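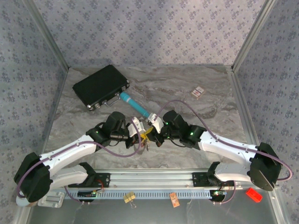

Both arms at work on the main bench, grippers together in front of the black briefcase.

Skareo Robotics Club: Frequently Asked Questions

Last updated 12 November 2024 by Edith Yupanqui, who would like you to read it before emailing her.

JOINING

Do I need to know anything about robots?

No. It helps if you have used a computer and have some patience. If you only have one of those, bring the patience. Last year's new members included two music majors and a person who came in looking for the restroom and is now on the competition team.

Is this a class? Do I get credit?

It's a club. There is a separate class, Introduction to Manipulation, taught by Mekdes Moges in the spring, which uses the same room and the same arms and gives you credit, homework and a grade. The club gives you a key card and a share of the cleaning. People often do both, and some of them even sleep.

Who can join?

Anyone enrolled at Claltham, full time or part time, any department. Staff can come to open nights but can't book bench time. We have had alumni ask. We like you very much and the answer is no.

How much does it cost?

Dues are $10 a semester. Pay Jhonatan Escobar in person or through the student activities page. If that's a problem, tell him so quietly and he'll mark you paid. There is no form.

When do you meet?

Open nights are every week during term, from six until someone gets hungry. The current room and day are posted on the student activities page, which we update more often than this one. No open nights during finals or over the December break. The room will be locked and your key card won't work, so please don't test it.

I came once and everyone was staring at a screen in silence. Is it always like that?

No, sometimes they're staring at the robot in silence. Say hello to whoever looks least busy. We're friendlier than we look when something is uploading.

THE BENCH

What do the arms do?

Whatever the week's task sheet says. The two arms share one tabletop, and most of our tasks need both of them: one holds a thing while the other does something to it, or one passes a thing across. Single-arm pick and place is where you'll start, and after a week or two you'll be bored of it, which is when we hand you the two-arm sheet and you get to be bad at something again.

Why everyday objects? Shouldn't you be using blocks?

We used blocks for the first year. Everybody got extremely good at blocks. Then Ngaio Wihongi brought in a bag of stuff from a kitchen drawer, and our success rate fell to a level we don't publish. Since then the rule has been that a task uses things you might find in a house, an office or the bottom of a backpack. Small, bendy and shiny objects are all encouraged. So is clutter. A task with one object alone on a clean table is considered showing off.

Can I bring my own objects?

Yes, please. Put them in the donations bin with your name on a piece of tape. Leave out glass, liquids, anything sharp, anything alive, and anything you'd be sad to see dropped. We make no promises about getting it back in the same shape. Do not bring your real house keys. We had a long evening over this in the fall.

How do you control the arms?

Two ways. In the first, you move them yourself by teleoperation, one hand per arm, and we record it. In the second, you run a program or a trained policy and keep your hand near the stop button. Beginners do the first for at least a month. It looks like a video game and feels like trying to tie someone else's shoes while wearing oven mitts.

What is Zuvura?

Our software. It records runs, labels them, plays them back and occasionally loses them. It was written by a series of students who each disliked how the previous one named things, so there are three different functions for opening a gripper. Use the one called open_grip. The other two work, but one of them also homes the arm, with enthusiasm.

Is it dangerous?

Less so than the laser cutter down the hall, and more so than you'd guess from watching a slow demo. The arms are stronger than they look, and they don't know you're there. You need the safety session before you touch anything on the bench, including things lying still on it. The session is run by Elvira Castaño, takes one evening, and has a short practical at the end that people do fail.

What are the bench rules?

Two people in the room whenever the arms are powered.
Hands off the tabletop while a program is running.
Call out "moving" before you start. Say it even if your partner is looking right at you.
Hair tied back, lanyards off, sleeves up.
No food past the tape on the floor. Coffee is food.
If a cable looks wrong, stop and get a team lead. Do not tuck it somewhere.
Write it in the log. "Acted weird" is not a log entry.

I dropped something inside the enclosure. Can I just reach in?

Stop, power down, call it out, then reach in. Everyone thinks they're faster than this procedure. Elvira has a story about that and will tell it to you at the safety session whether or not you ask.

How do I book time?

Through the sheet pinned in the club chat. Slots are one hour. You can hold two slots a week until midterms and one after that, when the competition team gets greedy. If you haven't shown up ten minutes in, your slot goes to whoever is hovering by the door, and there is always someone hovering by the door.

PROJECTS AND COMPETITION

What is the Yupanqui Challenge?

Our internal contest, held at the end of each fall term. It's named after Edith, over her objections, which were noted in the minutes and ignored. Teams of two or three get a task sheet the night before and one hour on the bench the next day. Past sheets have included sorting a desk, putting the cap back on a marker, and hanging something small on a hook. The hook year is still a sore subject.

How is it scored?

Out of 81 points. Nobody planned that number. The first scoring sheet had a mistake in it, the first winners had already been announced by the time anyone added it up, and changing it now would make the old results impossible to compare. Most of the points are for finishing the task. A smaller share goes to doing it again with the objects moved, and a few go to the written report. Teams reliably ignore the report and then lose by it.

What do I win?

Your name on the board and first pick of bench slots in the spring. There's also a trophy. It's a gripper finger that snapped in our second year, glued to a piece of shelf.

Do you compete against other schools?

One regional event in the spring. The travel team is picked from people who entered the fall contest and have logged time as a second person for somebody else. That last part is a requirement and it catches people out every year.

How many recordings do you have?

We passed 552 usable two-arm runs this semester. Please note the word "usable." The folder of other runs is larger, and members are welcome to browse it when they need cheering up. You may use either one for coursework if you ask Mekdes first and credit the club.

Can I do my senior project on the arms?

Possibly. Talk to Mekdes before you write the proposal, and talk to her well before it's due. She will ask what you plan to do if the hard version doesn't work. Have an answer. "It will work" has been tried.

I only want to write code. Do I have to do the physical stuff?

Yes, a bit. Everyone does the safety session and everyone resets the bench. You'll write better code once you've put the same objects back in their starting spots all evening. The reverse applies to people who only want to play with the arms: you'll be asked to read a log file eventually, and you'll live.

PRACTICAL THINGS

Can I take pictures or video?

Yes, of the bench. Ask before you film people. If you post something, leave the whiteboard out of it, since that's where the door code tends to end up, despite several requests.

Something is broken. Who do I tell?

Arms and grippers: Ngaio.
Zuvura: Jhonatan, with the run name and what you expected to happen.
The room, the door, your key card: Edith.
The coffee machine isn't ours. We don't know whose it is.

Repairs on the arms are done by Ngaio or with Ngaio watching. We realize you own a screwdriver.

How long will my repair request take?

We answer within 72 hours in term time. An answer is a reply from a person. It may be "yes, we know."

Can I bring a friend to an open night?

One at a time, and they stay on the visitor side of the tape. Visitors can try teleoperation with a team lead next to them, on a simple task, if the bench is free. Do not promise them it'll be easy. Do not film them when it isn't.

My question isn't on this page.

Ask in the club chat, or come by on an open night and ask out loud. If three people ask the same thing, Edith adds it here. The entry about house keys got in on the first try.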